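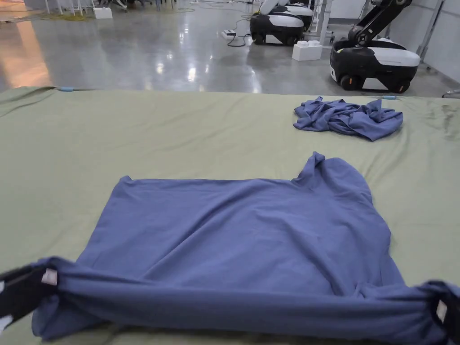
Fig. 1. Cotton jersey T-shirt, laid flat with the hem gathered.

Textile Care, Unit 4: Knits and Shrinkage

Jersey is a weft knit. One yarn runs back and forth in loops, and the loops are what give the cloth its stretch. They also explain most shrinkage. During knitting and finishing the loops are pulled long. Water and movement let them relax, so the garment gets shorter and often a little wider.

Terms to know
Wale: a column of loops running lengthwise.
Course: a row of loops running across.
Relaxation shrinkage: loss of length as the loops return to shape.

Lab task
Cut a square of jersey from the Plelia roll. Mark two points 200 mm apart along the wales and two more the same distance apart along the courses. Wash at 90 °F, dry flat, and measure again.

Shrinkage (%) = (before - after) / before x 100

A swatch that goes from 200 mm to 190 mm has shrunk 5%. Record both directions. A negative result means the cloth grew.

Bring your results to the next class. Read the Skesteden handout on woven cloth before Unit 5.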